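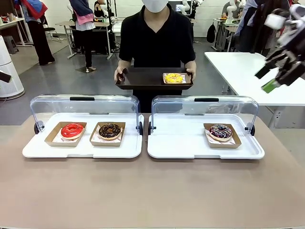

Counter Layout and Serving Sequence for Boxed Donuts Under Hinged Dome Covers

Student project report, Food Service Operations
Submitted 2025-12-13

Summary

This report covers the layout of a small donut counter built from a table, two covered display trays and one serving tray. The project compared two ways of arranging boxed donuts under the covers and two ways of moving an order from the display to the serving tray. The measures were handling time per order, the number of times a box had to be set down and picked up again, and damage to the topping. The preferred arrangement places two boxes in each display tray, side by side, with both lids opened before the first box is moved. Recommendations are given in section 7.

1. Background

The work was set by Oltent, a coffee and pastry counter that serves one building and has a table in place of a built-in case. Oltent sells glazed and topped donuts in open paper boxes, one donut to a box. The box is part of the product: the customer receives the donut in the same box it was displayed in. No tongs are used at the counter, and the donut is not touched between packing and eating.

The earlier setup used a flat board with a loose cover. The cover had to be lifted off and put somewhere each time an order was filled. At busy times it was left off. Oltent asked for an arrangement that would keep the product covered between orders, that one person could run, and that could be cleared from the table in a few minutes.

A previous student project, filed under the name Bezerra, looked at the same counter but dealt only with the line of customers. Its floor plan was reused here. Its timing data were not, as they were taken with the old board.

2. Equipment

The counter consists of the following.

Display trays. Two, white, each with a clear plastic dome lid. The lid is hinged and turns on round black knobs at the sides. A black handle runs along the top edge. The lid stays attached when open, so no space is needed on the table to put it down.

Serving tray. One, dark brown, with a raised rim. It is carried with both hands.

Boxes. Brown paper, open at the top, each with a white paper liner. The liner in the batch supplied for the later sessions carries a faint red print. The liner rises above the product on the sides and keeps glaze off the box wall.

Table. Pale top, smooth, wide enough for both display trays with a gap between them. The server stands on one long side and the customer on the other.

The display trays were bought from Grerkura as catalog items. The hinges were not altered. Spare lids are sold separately but were not needed during the project.

3. Product

Toppings were treated as a variable because they do not all travel equally well. The four types used in the final sessions were:

Red glaze, glossy, no solid topping.
Chocolate glaze with a crunchy topping.
Dark purple-blue glaze with white drizzle and colored sprinkles.
Yellow topping.

The red glaze marks easily if the box is tipped and the donut slides against the liner. The crunchy topping and the sprinkles shed when the box is dropped even a short distance onto a tray. The yellow topping is thick and holds its shape, but it sits higher than the others and is the first to touch anything passing above it. For this reason clearance was measured from the yellow donut.

4. Method

4.1 Arrangements tested

Arrangement A put all four boxes in one display tray and kept the second tray closed as reserve. Arrangement B put two boxes in each display tray.

Arrangement A was expected to be faster, as only one lid has to be opened. It also leaves a full tray ready when the first runs out. Arrangement B uses more of the table but leaves room for the hand on at least one side of every box.

4.2 Transfer sequences tested

In sequence 1 the serving tray lies on the table in front of the display trays and the boxes are set onto it. The tray is picked up when the order is complete.

In sequence 2 the server holds the serving tray at waist height, close to the body, and moves each box onto it with one hand. The hand returns to the rim after each box, and the tray is carried off with both hands.

4.3 Sessions

The counter was run in 11 sessions. The first session was used for practice and its results were discarded, leaving 10 for analysis. Sessions alternated between arrangements A and B. Within a session, the transfer sequence was changed at the halfway point. The same server worked all sessions and wore a face mask, as Oltent's house rules require for anyone standing over open product.

A total of 1137 box transfers was logged. A transfer was counted each time a box left a display tray and came to rest on the serving tray. Returning a box to the display was logged separately and is not in the total.

4.4 Recording

An observer at the end of the table filled in a log sheet with one line per order: arrangement, sequence, number of boxes, topping types, start, finish, set-downs, damage. Start was taken at the first contact with a lid handle. Finish was taken when both hands were on the serving tray rim and the last box was in place. Damage was judged by eye against a printed sheet with three grades (none, slight, would not sell).

5. Results

5.1 Arrangement

Arrangement A was quicker only for single-box orders. For orders of two or more boxes it was slower, and the difference grew as the order got larger. The log notes show why. With four boxes in one tray there was no clear space on either side of the inner boxes, and the server had to slide an outer box away to get a grip. Each slide was entered as a set-down. Most of the slight damage to red glaze came from these slides.

Arrangement B had no slides in any session. The cost was the second lid. Opening it took one extra motion per order if it had been closed, and nothing if it was already open.

5.2 Lids

In the early sessions the server opened each lid just before reaching under it and closed it straight after. This gave the best cover but doubled the handle motions on mixed orders. It also meant holding a lid with one hand while moving a box with the other, which is not possible in sequence 2 without resting the serving tray on something.

From the fifth session on, both lids were opened fully at the start of the order and tilted back toward the server's side. In this position the lid stands by itself and the tray is open to the front. Both lids were then closed after the order was handed over. Cover time between orders was unchanged. Uncovered time during an order went up slightly for small orders and down for large ones.

Fully open lids raised one problem. The server reaches over the raised lid edge, and the forearm can brush the handle. One lid fell shut in this way with a box half under it. The box was graded "would not sell." No other lid closed unintended.

5.3 Transfer sequence

Sequence 1 was easier to learn and had fewer set-downs. It takes up the front of the table, however, and with two display trays side by side there was little space left. Customers leaned over the serving tray to point at what they wanted.

Sequence 2 kept the tray on the server's side and out of reach. The limit is balance. A single box placed near one end of the tray pulls that end down, and the opposite hand has to press on the rim to correct it. With one box this was manageable. With two boxes at the same end it was not, and the server learned to put the second box at the other end. Orders of three or more were placed with the tray rested on the table edge.

5.4 Damage by topping

The crunchy topping had the most entries in the slight grade, nearly all from setting the box down too hard. Sprinkles came second. The yellow topping had no damage in arrangement B. In arrangement A it touched the inside of the lid when the box was placed close to the hinge side, leaving a smear on the plastic that had to be wiped before the next customer.

6. Discussion

The results favor arrangement B with both lids opened at the start. The gain in time is small. The gain in handling is larger, and for Oltent handling matters more, as a damaged donut cannot be repacked.

The choice between the two transfer sequences depends on order size and can be left to the server. It should be noted that only one server took part. A shorter person would have the lids closer to shoulder level and might find sequence 2 harder. This was not tested.

As boxes are sold, gaps open in the display. The server's habit was to leave the remaining boxes where they stood and refill the gaps from the back stock. An alternative is to move the remaining boxes to the center so that the display looks fuller. Moving boxes adds handling with no sale attached, and the log gives no sign that customers ordered differently from a tray with a gap in it. The habit was kept.

Cleaning was not part of the brief but took more time than planned. The knobs collect sugar on the inner face and have to be wiped with a narrow cloth. The white tray surface shows crumbs clearly and was easy to check.

An insulated carrier made by Drirard was considered for bringing stock to the table. It was left out of the final setup because the boxes could not be stacked in it without a divider, and the divider had not arrived by the end of the sessions.

7. Recommendations

Load two boxes per display tray, with clear space on at least one side of each box.
Open both lids fully before picking up the serving tray. Close both after handover.
Keep high toppings away from the hinge side.
For one or two boxes, hold the serving tray at waist height and load opposite ends. For three or more, rest it on the table edge.
Lower the box onto the tray until it touches, then release.
Refill gaps from stock. Do not shift boxes within the display.
Wipe the inside of both lids at each refill and the hinge knobs at close.

8. Further work

A hinge stop or a stiffer knob would prevent a lid from falling when brushed. Grerkura lists a stiffer knob, and a set could be tried in February, when the counter reopens after the break. The sessions should be repeated with at least one more server. Price cards were left off the table for the whole project and will need a place in the final layout, probably in the gap between the two display trays.

Appendix A. Log sheet fields

Order number
Arrangement (A or B)
Sequence (1 or 2)
Boxes in order
Topping types
Lid state at start (closed, one open, both open)
Start time
Finish time
Set-downs
Returns
Damage grade and topping affected
Notes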